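Unit 7: Looking After the Gripper on the Handling Cell
Lab notes, Sneha Vashisht

Last time we got the arm homed and talking to the Grellix controller, and a few of you stayed late to watch it wave. Good! Today we move out to the business end. I love this part of the course, as the gripper is where all that clever motion planning finally has to touch something, and it's also where most of the faults in our cell begin.

Before you touch anything

Put the controller in hold, press the stop button on the pendant, and hang your tag on the key switch. Two people per cell, one on the pendant and one at the tool. If the gripper is closed on a part, the person at the tool supports the part first, then calls for the release. Long parts swing when they come free, so keep a hand well out along the length.

Checking the grip

Our test parts this term are sports handles, and they make wonderful teachers. A wrapped handle is soft on the outside and stiff underneath, so the jaws can look firmly seated while the wrap is slowly creeping. Run the slow wrist turn from the Divley menu (program 30) and watch the seams of the wrap where they meet the housing. If the seams shift against the rim, the part is slipping. Stop and re-seat it before you raise the force. Most people go straight for the force setting, and then we spend the afternoon rewrapping handles.

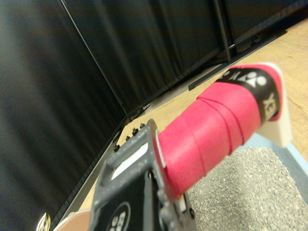
Fig. 2. Racket handle held in the gripper, seen from the wrist camera. The spiral seams of the overgrip give you lines to watch during the turn.

Use the wrist camera for this check as well as your own eyes. Save one still before the turn and one after, from the same pose, and flip between them on the screen. A tiny slip that you would never catch standing beside the cell jumps right out!

Bolts and housing

With the part out and the arm in hold, go over the housing bolts with the small driver. You want snug – the housing is molded plastic and it will crack if you lean on it. Put a paint mark across each bolt head and onto the housing, so next week's pair can spot a loose one at a glance. Wipe dust out of the slots with a dry brush. No solvent, please.

Write it up

Log the grip force, the program number and both stills in the Dubey sheet. Cycle count goes in the last column; our cell stood at 142 when I set this lab. Read the Drudov handout on jaw pads before Unit 8, and bring your driver.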